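Truvton (software)

Truvton is a grasp planning and control package for robot arms fitted with two-finger grippers. It was developed at Kundton and is maintained by Böttcher, a firm that supplies software for automated sorting. The package takes in camera images, chooses a point at which to close the gripper, and sends motion commands to the arm. It is used mainly for picking single items out of open containers.

Background

Work on Truvton began as a replacement for Carkier, an earlier planner that relied on a fixed overhead camera. Carkier performed well on flat trays but often lost sight of its target once the arm moved over the container. Its successor was designed for a camera carried at the wrist, so that the view improves as the gripper descends. The two packages share a file format for recorded motions, and logs made with Carkier can be replayed in Truvton without conversion.

Structure

The software is divided into 3 processes, which exchange messages over a local network.

Perception separates the objects in each image and estimates which of them lies uppermost. Items of the same colour are a known difficulty, as the outline of one may merge with that of its neighbour. The module therefore gives weight to surface detail such as ridges, holes and studs.

Planning ranks possible grasps. Each is scored for finger clearance, distance from the container wall and the likelihood of disturbing other items. Up to 14 grasps are kept in the list, and the remainder are discarded.

Control carries out the chosen motion and corrects it as new images arrive, at a rate of 15 updates per second. Frames affected by motion blur are given a lower weight, and the arm slows if several occur in succession.

Test tasks

The standard test set contains 2,000 recorded attempts. Many use large toy building bricks in plastic bins, a material chosen for its simple shapes and its tendency to settle at awkward angles. Operators may step through a recording and compare the planned grasp with the position of the fingers at any moment.

Red bricks overlapping in a yellow bin, seen from the wrist camera between the two gripper fingers.

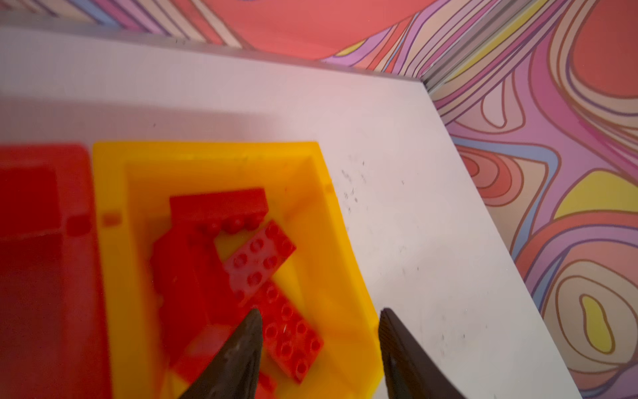

Limitations

Truvton does not model soft or hinged objects. Transparent containers are supported only when the position of the rim is entered by hand. Calibration between camera and gripper must be repeated whenever the fingers are changed, and the package does not detect a missed calibration by itself.

See also

Carkier
Bin picking
Motion planning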